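Plulleo Pantry Labels
A free set of printable labels and naming rules for home storage bins
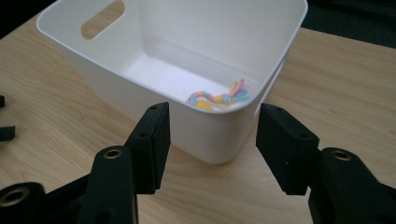

A white plastic bin on a light wooden tabletop.

Version notes last updated November 12, 2022

What you get

Welcome, and thank you for stopping by! Plulleo is a small collection of label sheets and a plain list of names for the things people keep in bins at home. It began as a single page taped inside a pantry door in Metport, and it grew because friends kept asking for copies (and then kept asking for changes, which was fair enough, as the first copy had two spellings of "lentils" on it).

The download holds 90 labels spread over 8 sheets, plus one table of names in plain text that you can open in any spreadsheet program. The sheets come in US Letter size only for now. If you print on A4 the margins will be off, and you'll want to turn on "fit to page" and live with slightly smaller labels.

What's in the folder

sheets/ holds the printable pages, one file per sheet
names.csv is the full list of label names, one per line
blank/ has the same sheets with no words on them, for writing your own
old/ keeps the first set, for people who started with it and want their shelves to match
LICENSE.txt is the license, which is short and worth a minute of your time

About the table

Each line in names.csv has four columns. The first is the name as it's printed on the label. The second is the group it belongs to, such as baking, canned goods, pet, first aid or laundry. The third is the label size, small or wide. The fourth is a note, and it's often empty. Where there is a note, it usually settles an argument, like whether baking soda goes with baking or with cleaning. (We put it under both, so it appears twice in the table. Please don't report that one as a mistake, we've had a few kind messages already.)

Names are kept short on purpose. The longest one allowed is 17 letters and spaces, which was as much as would fit on a wide label in a type size that my own tired eyes could read from the far side of the kitchen. "Birthday candles" made it in with a little room to spare. "Chocolate sprinkles" didn't, and so it's just "Sprinkles" now.

Printing

Open the sheet you want and print it at 100 percent on plain paper or on full-page sticker paper. Do one test page on plain paper first and hold it up to a bin. Sticker paper isn't cheap, and some printers like to shift everything down a bit. If yours does, there's a second copy of each sheet with "low" in the file name that has a bigger top margin.

Let ink pages dry before you cut them. I give mine an hour, though I've been known to cheat. For bins that live in a damp basement or a garage, clear packing tape over the top works very nicely, and the label will still peel off later if you go slowly and warm it with a hair dryer.

On bins in general

People write in to ask which bins to buy, and I'm afraid I don't have a grand answer. Use what you have. The labels were laid out with plain, flat-fronted bins in mind, but they'll go on jars, shoe boxes and cookie tins too. On baskets or anything with a bumpy surface, punch a hole in the corner and tie the label on with string. The blank sheets have a small dot in each corner to show where the hole should go.

Colors

There are two color sets. Vosus is the dark one, with white letters on deep green, and it does use a lot of ink. Pai is black letters on white with a thin border, and it's the one I'd start with. The wording is the same in both, so you can mix them if you run out of green halfway through (I have).

Known problems

The wide "Rice" label on sheet 3 sits a hair left of center.
The pet group has plenty for cats and dogs and very little for anybody with a rabbit or a bird.
Holiday names lean heavily toward winter. More are on the way.
In the October set, the border on the small Pai labels was too faint for some printers. It's fixed in this one.

Adding a name

Suggestions are very welcome. Send the name, the group and the size, and have a quick look through names.csv first in case it's already there under another word. New names are saved up until there are 25 of them, which makes a new sheet with a few spaces left blank for your own handwriting.

Use and sharing

Print as many as you like for your home, classroom, church kitchen or club. Please don't sell the sheets. If you pass them along, keep the license file in the folder with them.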